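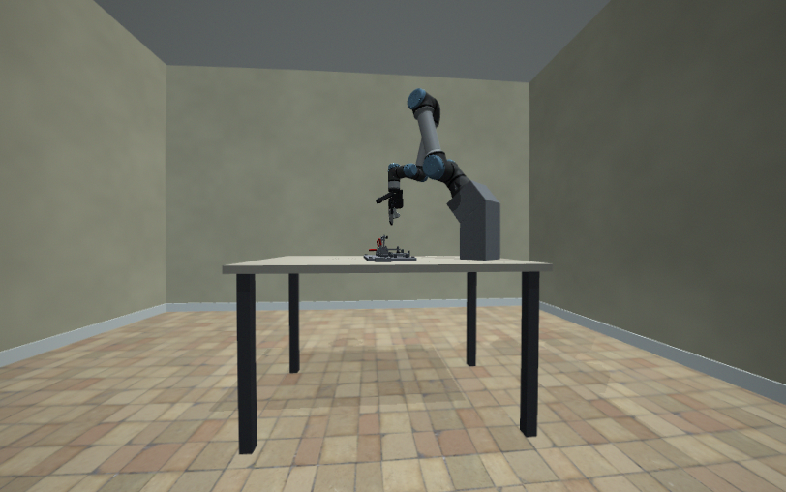

Simulação de um braço robótico colaborativo sobre mesa de montagem, com a garra acima da base de peças. Imagem: Clidodari

Clidodari publica regras para validar células robóticas em simulação

A empresa de integração Clidodari publicou no sábado, 21 de setembro, a segunda versão do seu guia de boas práticas para células com robôs colaborativos. O documento trata do trabalho que é feito antes da instalação, quando a célula existe somente no computador, e define quais verificações devem ficar registradas antes que o programa seja carregado no robô real.

A primeira versão do guia era usada só pelas equipes internas. A nova é aberta e pode ser adotada por fornecedores e clientes. Segundo a empresa, o texto foi revisto junto com a Sutau, fabricante de dispositivos de fixação, e com a Hou, que desenvolve programas de controle para linhas de montagem de peças pequenas.

Para preparar a revisão, as três empresas analisaram 913 relatórios de colocação em funcionamento. Em 470 deles havia pelo menos uma diferença entre o modelo simulado e a célula instalada. Os casos mais comuns foram a altura da mesa, a posição do dispositivo de fixação e o comprimento dos dedos da garra, que muitas vezes são trocados durante o projeto sem que o modelo seja atualizado.

O guia estabelece 5 verificações obrigatórias. A primeira é o alcance do braço em todos os pontos do programa, com a peça na garra e também sem ela. A segunda é a distância entre os elos do robô e a sua própria base, que recebe pouca atenção quando o robô é montado em cima da mesma mesa onde trabalha. A terceira trata da posição de espera: a garra deve parar acima do dispositivo, a uma altura que permita retirar a base de peças sem tocar nos dedos. A quarta exige que cada componente seja modelado nas suas medidas reais, mesmo quando é muito pequeno em comparação com o braço. A quinta pede um ensaio de parada em pelo menos três pontos da trajetória.

O texto aceita que o ambiente da simulação seja simples. Paredes, piso e teto podem ser representados sem detalhes, desde que as dimensões livres em volta da mesa sejam corretas. Quando houver passagem de pessoas, a área deve ser marcada no modelo e o resultado da simulação não substitui a avaliação de riscos no local. Esta frase aparece em 2 capítulos do guia, e a Clidodari explica que a repetição foi pedida pelos clientes.

Outra novidade é a regra sobre cores. As peças que o robô deve pegar precisam ter no modelo uma cor forte, diferente da cor da mesa e do dispositivo. A regra parece menor, mas facilita a leitura das gravações por pessoas que não participaram da programação, como os técnicos de segurança e os responsáveis pela manutenção.

Cada simulação aprovada deve ser arquivada com a versão do programa, o modelo da garra e a data da última medição feita no local. Se algum destes dados mudar, a validação perde efeito e as verificações têm de ser repetidas. O guia não faz exceção para mudanças pequenas, ponto que recebeu críticas durante a consulta. A Hou tinha proposto um procedimento reduzido para a troca de dedos, mas a proposta ficou fora desta versão e será discutida novamente.

A Zollside, que monta conjuntos para equipamentos de medição, será a primeira cliente a aplicar as regras em todas as suas células novas. As células já instaladas continuam com a documentação atual até a próxima alteração de programa.

As empresas interessadas podem enviar comentários à Clidodari até o final de dezembro. O guia está disponível em português e em inglês, e o modelo de relatório é fornecido em arquivo separado. Em caso de dúvida entre as duas versões, vale o texto em português.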